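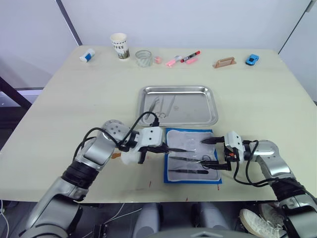 Good morning, and thank you for coming so early on a Thursday. My subject today is attention to small work, and why we lose it when we are in a hurry. I learned it at Closon, where I repaired watches for 12 years before I began to teach. On the first day I give each student a pair of tweezers, long and slender with black grips like the pair over the blue-bordered pad, and I ask them to pick up one screw and put it down again. They do it 40 times. Most of them hold the breath, and the hand begins to shake.

(Pause. Ask who has tried threading a needle when late for a train.)

Search this site Enter keyword Go

Second point — order before speed. At Closon every tool had its place, and you put it back before you took the next one. I found this rule very slow. After one winter I stopped looking for things, and I was finishing repairs earlier than before. 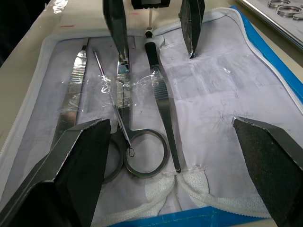

Shadi Masri wrote to me after I gave this talk in Welard that order is easy to praise when the customer is patient, and that in his shop the customer is standing at the counter.

I think he is right, and I changed this part for him. If the customer waits, do only the first look at the counter, and say clearly when you will call. Then take the watch to the back and sit down.

(Slow here. Last time I ran over by 16 minutes.)

Third point is rest for the eyes. Look at something far away between two jobs — a window is enough. After that, questions.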